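Vodura evaluation: progress report to Olterden
7 August 2023
Prepared by Crisanto Dela Peña

Summary
The trial of the Vodura picking kit is in its second phase. Installation and calibration are complete. Carton work began in July and continues. Spending is within the agreed budget.

Work completed
The kit was assembled from the supplier's instructions by two of our staff. The arm and gripper needed no modification. The calibration routine failed on the first attempt — the manual gives the wrong order for two of the steps — and Nkosi, as reseller, has since issued a corrected page. We have logged 368 picks to date, all with single items placed by hand before each run.

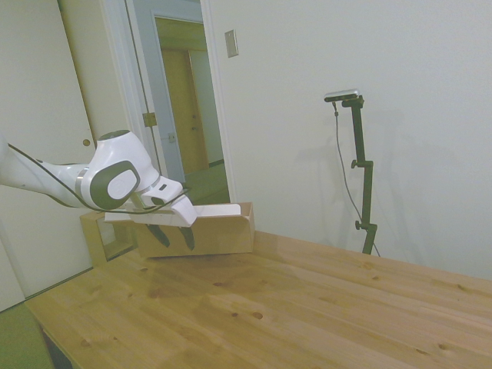
Carton work is the part of the trial most relevant to Olterden's packing benches. The supplier quotes a working area large enough for our standard sizes, and we have found no reason to dispute this. Approach is from overhead, with both fingers pointing down into the open box, and the camera bar is held on a separate stand behind the table. The stand is sold as an optional extra and should be included in any purchase price.

Open issues
Three faults have been reported to Nkosi. Two concern the Workent control software, which loses saved positions after a restart. The third is a loose connector, for which a replacement is on order.

Next period
Five carton sizes will be tested under the same settings. A costed recommendation will follow.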